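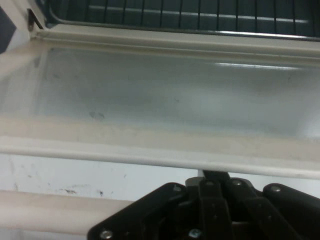 2 min read

Well, the hill climb calendar for next season has finally landed, and if you're anything like me you've already been through it with a pencil and worked out which weekends you'll have to be extra nice to your family. Seven rounds again, with the opener back at Jamorau in February, which I know will please everybody who missed it last year (and there were plenty of you, judging by my inbox!).

The big change is Grindum. The climb has been moved to a Sunday so the road can stay closed until the late afternoon, and the organizers have put the start line farther down, below the old sawmill bend. That makes the course 1121 yards from line to line, and I'm told the new part is bumpy enough to shake your fillings out. Bring your softer springs if you have them, and walk it in the morning before you do anything else.

Ullico keeps its two-day format, and I'm so glad, as it's the one weekend where we all get to sit around after the runs and talk nonsense about gear ratios until it gets dark. The entry limit there is 500 for the whole event, counting the historic cars, so please don't leave it until the last week the way I did.

Sultana is the one I'd worry over. The paddock is small, the trailer parking is across the river, and the club has asked for an extra marshal at every post before it will confirm the date.

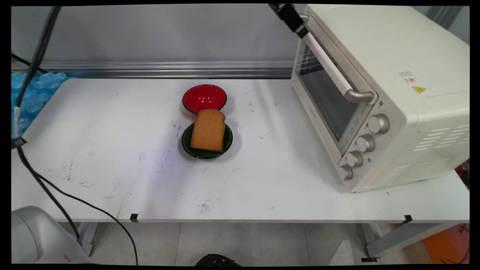
Kálmán Kun wrote in to say that he'd gladly give up his own run at Sultana and stand at a post all day if it keeps the climb alive, but he wishes the small class, for cars under 900 cc, hadn't been pushed to the end of the running order again. By then, he says, the top hairpin is covered in gravel and the little cars can't put any power down. I think he has a point, and I've passed it along to the club.

Entry forms for Jamorau go up next week. Scrutineering opens at 7 a.m. and the line gets long, so come early, and bring your helmet with the sticker already on it.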